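Our club's two-armed robot won't fold a T-shirt the same way twice. Any ideas?
Reading time: 2 minutes

Hello all, I help run the after-school robotics club in Bistthorpe and we've entered the laundry task at the Rendik student challenge in May. We've recorded 90 practice folds and the students are lovely and patient, but the sleeves are beating us! Setup is a plain white table and one lime T-shirt.

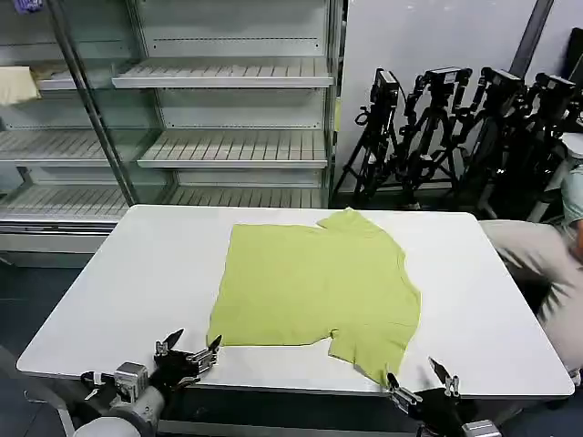 Start position, shirt spread out, one gripper at the sleeve

Some runs are very tidy and some end in a sort of sausage. Should we record more, or change how we start?

Answer 1 (11 votes)
Oh, I do feel for you, we had a whole winter of this with the Berhe kit.
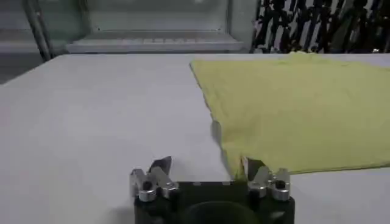
Corners are where I'd spend your time. Ours always went for the flattest bit of hem and pushed it along. In your close-up the cloth has a little raised fold at the corner near the right fingertip, and a ridge like that is a much kinder thing to pinch, so let the students practise coming in on it slowly from the side. Do a few dozen like that before you touch anything else (and have biscuits handy, it's dull work).

Answer 2
more data. we did 837 and it still missed sometimes

Answer 3
I'd agree on a finished shape first and stick to it. If each student folds their own way, the robot learns a muddle of all of them. A wide, low rectangle like your folded one would do nicely.
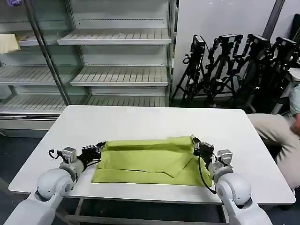 Folded shirt, right gripper holding the end

Tape a copy of the agreed steps by the table too.

Related questions
Brarine gripper pads: which thickness?
Choosing a T-shirt for folding practice
Sharing one robot between two teams

1,240 views
Contact us | Back to top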